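Section 4: Setting up returns in Ruvonlow

I run a small mail-order shop, and returns used to live in a notebook by my kettle. Ruvonlow does it better, but the set-up screens are a bit cryptic, so I've written down what I do each time I add a new shop.

Before you start, make sure your stock list is already imported (see Section 3). Mine has 2,412 lines and it took a while – go make a coffee!

1. Open Settings and pick Returns. If you don't see it, you're logged in as a helper and need the owner login.

2. Set the return window. I use 60 days. Anything you type here shows up on every packing slip from then on.

Caution: changing the window later does not change orders already sent. I learned that one in August with a very patient customer called Nermin Işık.

3. Add your reasons. Four is plenty (mine are damaged, wrong item, too late, changed mind). Keep them short or they wrap badly on the label.

4. Choose a return address. Note: the address box cuts off after the second line, so put the unit number first.

5. Turn on packaging types. You want at least Box and Bag switched on, and you can type your own names over the default ones.

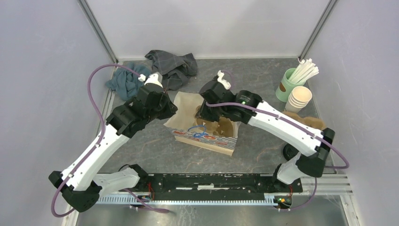 A box in one picture, a paper gift bag in the other.

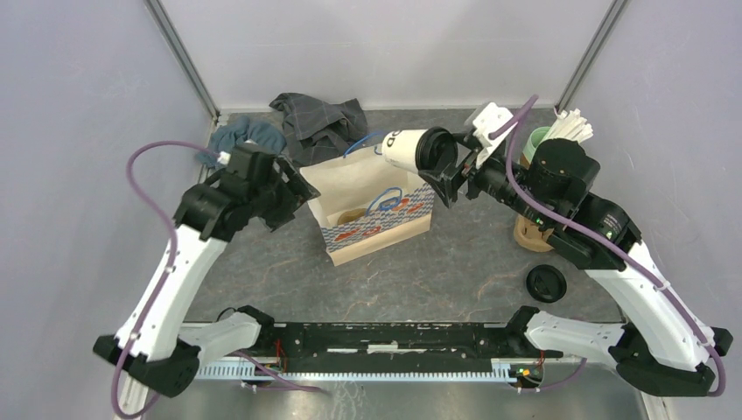 6. Press Save, then print one test label. If it comes out sideways, go to Printer, choose Rotate and print it again before you close the screen.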